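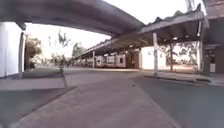 Our insurer has told us that a self-driving delivery cart needs a written route survey before it goes anywhere people walk, and that the supplier's own checklist won't do.

Rules for running a delivery robot on shared paths?
Posted by jurevgate_stores, 29th September
Viewed 3314 times

That remark came by email with no form attached, so I am trying to find out what a route survey should contain. We are getting one small cart from Demevex to carry post and parts between our stores and the other buildings. The route is over 550 metres each way, partly on footpath and partly on the site road. It's all private land but staff, visitors and contractors use it, and lorries use the road.

The manual says the cart should be used "in suitable areas by trained persons" and stops there. I have started a sheet with one line for each stretch of the route, giving surface, width, who uses it and who has right of way.
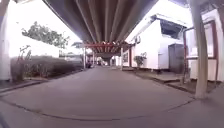

I have also added a column for overhead cover, as the supplier warned us that satellite positioning can be poor under roofs and bridges. What else should be on there? And does the survey get done once, or every so often? We hope to start in December.

Haslam_safety
You are going the right way. The survey should describe the route as people use it, so walk it at the busiest time and again when it's dark. Ours was 127 lines long when we finished, which was too many, and we cut it down by joining stretches that had the same surface and the same traffic.

For each stretch we record:
surface, and what it's like in the wet
narrowest width, with bins and parked bikes in place
steps, kerbs, drains and slopes
doors that open on to the route
what the cart does if it loses its position
the speed limit for that stretch
who can stop it, and how

Whoever signs it should be someone on your site. The supplier can help, but they don't know when your coaches arrive.

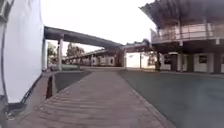 Changes of surface need a line of their own. Most of the odd stops we had in the first month were at places where one surface met another, and our survey had treated them as one stretch. If you have a brick walkway with asphalt next to it and a kerb between the two, say which side the cart keeps to and mark the exact place where it is allowed to cross. Put down the kerb height as measured, at the lowest and highest points. Planting beds beside a path go on the sheet too – take the width at the narrowest point when the plants have grown out.

Review it once a year and after any building work. We also do it after a near miss, even a small one.

plevexdriver
We just set ours to 8 km/h and it's been fine. You can overdo the paperwork.

Haslam_safety
I would not use one speed for the whole route. A speed that suits an open road is too fast past a doorway. The paperwork is also what the insurer is going to ask for.

parcelround
Agree with the list above. Two things to add. Keep a plain log of every stop where a person had to step in, with the place and the time of day. And check the route in low sun, at both ends of the day. Our cart slowed down or stopped on paving with strong light and shade on it, and we only found out once it was in service.

Also put up signs at both ends saying a robot uses the path, with a phone number that someone answers.
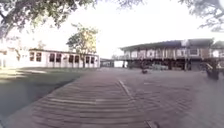
Does the cart give way to people every time, or only on the footpaths? Our rule says every time, and it gets stuck at lunch.

parcelround
Every time, on ours. We stopped running it over lunch and moved the round to mid-morning. If that isn't possible, find waiting places off the main line of walking and write them into the survey.

jurevgate_stores
Thanks all. I have split the sheet at each change of surface and added the speed column. Still waiting for Demevex to tell me what the cart does when it loses its position under cover.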